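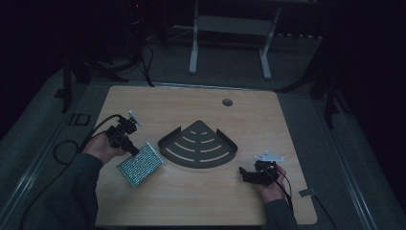
Kendholm Shelf and Caddy List is a table of small storage and display pieces for bathrooms, laundries and kitchens, with their outside measurements, base type, colour and the kind of spot they fit. It was put together for people fitting out rental units who need to know whether a given caddy will sit in a given corner before they drive it across town. Corner pieces are recorded by the straight side and by the depth from point to curve, so a quarter-circle caddy like the dark grey one, with its four curved slots getting longer toward the front, goes in with shape "quarter", base "slotted_curved" and a slot count of 4. Flat decorative pieces such as glitter plates are in the same table under their own category.

The list is maintained by Anjana Wanigasekara and Selvaraj Selvanayagam. This file describes what is in it and how the measurements were taken. Last revised 8 November 2018.

Contents

items.csv – one row per piece, 18 columns
categories.csv – the 14 category codes and their plain names
corners.csv – measurements of the corners and ledges the pieces were tried in
changes.txt – corrections, newest first
README – this file

All the tables are comma-separated, UTF-8, with a header row. Decimal point, no thousands separator. An empty cell means the value was not measured. A zero means it was measured and there is none, which matters for lip height and slot count. Please don't fill empties with zeros when you import.

Where the pieces come from

Most of the pieces came out of units in the Bhuiyan building between tenancies. Others were bought new for the fit-out or came from the share shelf in the laundry. The source column says "unit", "new" or "shelf". Anything marked "shelf" has no known history and may be missing its feet, suction pads or hooks. We didn't try to match loose hooks to caddies, and the hooks are in a box under the bench if anyone wants to.

Evska and Fedix appear in the maker column where the piece or its packaging had the name on it. If there was no name the cell is empty. Don't guess makers from shape. Plenty of quarter-circle caddies look the same from above and have different lips.

Columns in items.csv

item_id: short code, a letter and a number. The letter has no meaning any more. It used to be the shelf the piece was kept on.

category: see categories.csv. The ones people ask for most are corner_caddy, straight_caddy, soap_dish, tray, glitter_plate and hook_rail.

shape: quarter, rectangle, round, oval, other. A triangle with a bowed front is "quarter", even when the front is only slightly bowed.

side_a, side_b: the two straight sides, in millimetres, outside edge to outside edge. For a quarter shape both run out from the point. They should be equal, and where they aren't we measured twice.

depth: from the point to the middle of the curve for quarter shapes, front to back for everything else.

lip_straight, lip_front: height of the raised edge above the base. Lips are often taller at the ends of the straight sides, where they curl up. We measure at the middle of the side and put the end height in notes if it differs enough to catch on a tile edge.

base: solid, slotted_curved, slotted_straight, holed, wire. Only what is open right through counts as slotted. A groove is still a solid base.

slot_count, slot_max: number of slots, and the length of the longest one along its outer curve. A slot broken up by a bridge is counted as separate slots. This rule changed in September and a few old rows may still be wrong.

colour: a plain word. Grey is split into light_grey and dark_grey. Everything else is left as one word. Silver is used for glitter and metal finishes, with a second colour allowed after a slash, so silver/green is valid.

finish: matte, gloss, glitter, textured, unknown.

fixing: screw, suction, adhesive, hang, none. "None" means the piece just sits on a ledge or a bench.

source: as above.

maker: as above.

condition: good, worn, chipped, incomplete.

notes: free text. English, mostly.

How things were measured

Pieces are measured lying flat on the bench with the base down. The bench is the light wood-grain table near the back wall. Keep pieces clear of the grommet hole – a soap dish with a narrow foot will drop a corner into it and throw the lip height out.

Use the steel ruler for straight sides and the cloth tape for curves. The cloth tape has stretched a little at the start, so measure from the 30 mark and subtract. Round to the nearest millimetre. We tried recording halves for a while and two people never got the same half.

For corner pieces, put the point at the back and the curve toward you. It sounds fussy but it is the only way side_a and side_b come out the same for everyone. Side_a is the one on your left. Several early rows were done with the curve at the back, and Sajib Nanayakkara went through and swapped them. If you find another, it will have a note starting "turned?".

Glitter plates are measured across the whole piece including the border. Some have a border that is lighter than the middle and it is easy to stop the ruler at the inside edge. The glitter pattern is not recorded. We write the two main colours and leave it there, as the same plate can read as silver or green depending on which way it's tilted. Colour was judged under the overhead light with the piece flat. With the room dim, dark_grey and black are hard to tell apart, so any row with "check colour" in notes should be looked at again before you rely on it.

corners.csv

This table lists the places where pieces were tried: shower corners, bath ledges, window sills, the end of a kitchen bench. Columns are corner_id, room, left_wall, right_wall, angle, surface and obstruction. The angle is as found. Old corners are rarely square, and a caddy with straight rigid sides will sit off one wall by a few millimetres. That gap is not stored. You can work it out from the angle and side_b well enough to know whether adhesive strips will reach.

Obstruction is free text: tap, pipe, tile trim, grommet, door swing. If it is empty the corner was clear on the day.

There is no fit table. There used to be one, kept by Ferhat Sarıgül, which said yes or no for each piece and corner, and it went out of date as soon as the first bathroom was retiled. It is still in the old folder and should be treated as history.

Known problems

Wire caddies have no sensible lip height at the middle of the side because the top wire dips. The values are there but don't compare them with the moulded ones.

The colour column has both "cream" and "off_white". They mean the same thing. One of these days we'll merge them.

Suction pieces are listed as "good" if the cup is not cracked. Nothing was hung up and loaded, so the list says nothing about how much a caddy will hold. Please don't use it to choose a shelf for full shampoo bottles.

Soap dishes that come in two parts have one row for the pair, measured together. The loose inserts are under tray, and the notes cell gives the item_id they belong with where we were sure of it.

Rows from the share shelf can disappear. People take things, and they are meant to. The row stays in the table with "gone" in notes.

Adding or fixing a row

Add new rows at the end and don't reuse an item_id. If you correct a measurement, overwrite the old value and put a line in changes.txt with the item_id, the column, both values and your initials. Spelling fixes in notes don't need a line.

If a piece doesn't fit any category, use "other" and describe it in notes. Floor Mertens looks through "other" when the list is revised and adds a code if there are enough alike. Soap dishes with a drain spout got their own code that way, and bath bridges are probably next.

Please leave the columns in the order they are. The label sheet picks them up by position, and last time someone moved colour in front of base we printed a full sheet of corner caddies labelled "matte".

Use

You can copy the list, change it and pass it on. Keep this file with it so the next person knows what depth means. Measurements are from the pieces we had on the bench, and a new one of the same model could be different, so take a ruler to it before you drill.

Questions about the tables go to Anjana. Questions about whether a particular piece is still on the shelf go to Selvaraj, who has the laundry key.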